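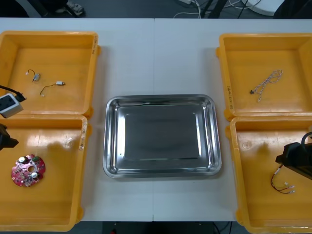

Photo: Usumcombe Parts Room

4. Setting out the bench for Bimo kits

This section covers the table, the yellow bins and the steel tray. It should be read before section 5 (Filling the tray) and assumes that the parts have been booked in and taken out of their delivery cartons. If they are still in the cartons, go back to section 3.

Allow 10 minutes for setting out the first time. The layout is the same for every Bimo kit, whichever card you are working from.

4.1 What you need

Two white tables of the same height
Four yellow bins, open top
One shallow stainless steel tray
The kit card for the batch
A soft dry cloth
Anti-static bags for any boards that will be left overnight
A pencil

4.2 Tables and tray

1. Push the two tables together so that the join runs away from you, down the middle of the working area. Run a finger along the join. If you can feel a step, adjust the feet of the lower table until it has gone.

2. Wipe both tops with the dry cloth. Do not use spray cleaner on the tables while boards or motors are out.

3. Put a pair of bins on the left, one behind the other and touching. Do the same on the right. Keep 400 mm between the two pairs.

4. Put the steel tray in the space between them, across the join. Leave a strip of bare table in front of it and another behind it. The front strip is where you rest the kit card.

5. Check that the tray sits flat and doesn't rock. A tray with a bent rim should go back to the stores hatch on Wednesday with the other returns.

Note: The tray should be empty at the start of every kit. Anything left in it from the last one goes back to its bin before you pick up the new card.

Caution: The polished tray throws back a lot of light from overhead lamps. Small silver parts are hard to see against it. Move the lamp to one side – do not put paper in the tray, as leads get caught under it.

4.3 Which part goes where

Positions are given as seen from the front of the table.

Left rear: vibration motors
Left front: round circuit board
Right rear: twisted cable
Right front: the last item on the kit card

The last item changes from batch to batch, so read the card before you fill the right front bin. If the card has nothing in that position, leave the bin in place all the same. People reach for parts by habit once they have done a few kits and a missing bin upsets the order.

1. Fill the left rear bin first. Lay the motors down one at a time with a space between them. Hold each motor by its body and let the lead fall where it wants to. Never lift one by the lead or by the plug.

2. Place the board in the left front bin, component side up. Hold it by the edge. The outline is notched, so it will not roll, but it can be scratched by anything dragged across it.

3. Put the cable in the right rear bin. It can lie in loose loops. Do not wind it round your fingers or tie it.

4. Fill the right front bin from the card.

Note: Do not stack parts. If a second layer would be needed, you have put out too much for one batch. Return the extra to the stores hatch and write the number on the back of the card.

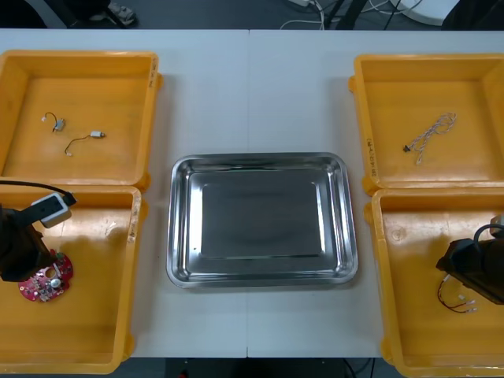 Bin labels are the part of the layout most often let slip, and they should be looked at each time the bench is set out. A label needs redoing when it can't be read from a standing position. Handling wears the rims first: on the lower left bin, the one with the red board in it, the writing along the right rim has partly gone, and a bin in that state should be relabelled at the next quiet moment. Scuffs and small scratches on the floor of a bin do no harm and are not a reason to replace it. Cracks are, and so are sharp edges at the corners.

4.4 Relabelling a bin

1. Empty the bin into a spare one of the same size. Do not tip the parts out on the table.

2. Lift any old label with a fingernail. Old ink will usually come off with a damp cloth and a little washing-up liquid. Dry the rim fully.

3. Write the new marking on the rim that faces the tray. On left-hand bins this is the right rim, on right-hand bins the left.

4. Use the short code from the kit card and nothing else. Full part names don't fit and end up being written twice, once large and once small.

5. Let the ink dry before putting the parts back.

Printed Lurkitz labels may be used if you have them. They last longer than pen but must be trimmed to the width of the rim, otherwise the corners lift.

4.5 Checking the parts before you start

Go through the bins in the order in which you filled them.

Motors. Look at the point where the lead meets the body. Then look at the plug. A curled lead is normal. A lead that has pulled away from the body, even slightly, means the motor goes in the reject envelope.

Board. Look for missing parts, bent parts and dirt in the holes. Do not blow on the board. Use the soft brush from the drawer.

Cable. Look at both ends, then along the twist. The twist should be even for most of its length. Cable colours differ between deliveries and the kit card does not specify them, so go by the connector and the part number on the bag. For the standard Bimo cable this is 1153.

Write a tick on the card for each part checked. If you are called away halfway through, turn the card over so that whoever comes back to the bench knows to start again from the motors.

Caution: Do not straighten a kinked cable by pulling it. Lay it in the bin and open the loops by hand.
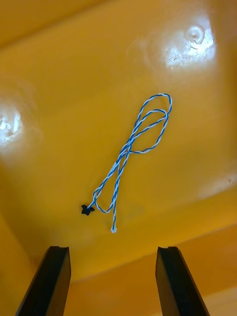 Can I keep two kinds of cable in the same bin if I am working on two batches?

Finish and clear one batch before you put out the next. Mixed cables are the commonest cause of returned Bimo kits and they are slow to sort afterwards. If two batches have to be done on the same afternoon, keep the second set of parts in their bags under the table, with their own card on top, and set the bench out again when the first is finished.

4.6 If a cable has tangled

1. Find the connector end and hold it lightly against the floor of the bin.

2. With the other hand, loosen the loop furthest from the connector. Work back towards the connector one loop at a time.

3. If the two strands have started to untwist at the free end, leave them. A short untwisted length is wanted when the cable is fitted (see page 123).

4. If a loop will not open, put the cable aside and take another. Do not use pliers, tweezers or the point of the pencil.

5. Once it is free, lay the cable back down loosely and check the ends a second time.

4.7 Leaving the bench

For a short break, leave everything as it is and turn the card face down.

At the end of the day:

1. Put boards into anti-static bags and return them to the left front bin.

2. Leave motors and cables in their bins. Do not bag them together.

3. Empty the tray. A half-filled kit is put back in the bins and started again in the morning.

4. Lay a clean cloth over the bins and tray. The Salgado covers used on the long benches are too wide for this layout and drag on the front pair of bins when they are lifted off.

5. Put the card in the rack by the door, with your initials and the time in pencil.

Note: From April, finished cards go in the lower rack and unfinished ones in the upper. Cards left on the table will be treated as finished and filed.

Go on to section 5, Filling the tray.

Related pages
3. Booking in and unpacking
5. Filling the tray
6. Bagging and sealing Bimo kits
Kit card codes, full list
Stores hatch: returns and rejects
Lurkitz label sizes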